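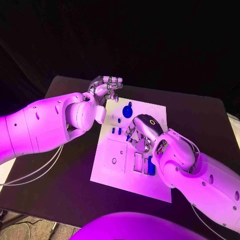 Jodivby Board Notes

README for the peg-and-slot board, Valtasia bench set
Maintained by Anwara Kumarasinghe
Last revised August 2026

What you have

A white rectangular board with printed outlines and recessed slots, plus the small blue parts that belong on it. There are round parts, short pegs and rectangular blocks. The files in this folder are the drawings for printing more of them, which you will want to do sooner than you think. The blue parts are small, and the floor in Guvbridge is large.

The blue has no meaning. It was the spool we had the most of.

What's in the folder

board - the base drawing, one part, prints flat
outlines - the artwork that goes on the top face
pegs - all the peg sizes in one sheet
blocks - the rectangular pieces
knob - the round part with the stem on top
spares - a plate of everything small, for the weekend after you vacuum

The names are lowercase because Roy's old scripts choke on capitals. Please leave them alone, and please leave Roy's scripts alone too.

Printing

Slice the pegs standing up. Printed on their sides they come out slightly oval, and an oval peg will go into a round slot exactly once. Blocks can lie any way you like. A full spares plate takes 200 minutes on our machine and longer on the one with the sticker on it.

Clean the slots with a dry brush before first use. Sanding is allowed on the pegs and forbidden on the board. Someone sanded the board once, and for a month everything fit beautifully and nothing we wrote down was worth keeping.

Setting out

Put the board on a dark, matte surface. A black tabletop is good. A glossy one gives you a second, upside-down board to argue with. You don't have to square it to the table edge, and a little angle does no harm, but write the angle down if you plan to come back to the same layout.

Stand the pegs up before you start. Parts lying on their sides roll, and they roll toward the gap behind the bench.

Colored light is fine for general work. Under purple the blue parts and the white board both drift a fair way from their daytime selves, so don't judge print quality until you have switched to a plain lamp. I threw out a good batch of blocks that way.

Known problems

The stem on the knob snaps if the part is dropped. Print it at 60 percent infill or keep a drawer of knobs.

The outlines wear off faster at the corners. Don't use window cleaner on them.

The two shortest pegs look the same and are not. Version 33 of the drawing was going to add a mark on the underside. It added the mark to the wrong peg, and both sizes are now marked.

Changes and requests

Send corrections to Anwara with the file name and what went wrong. "Doesn't fit" is a start, but please say which part and which slot. The next revision is planned for September and will mostly be about that mark.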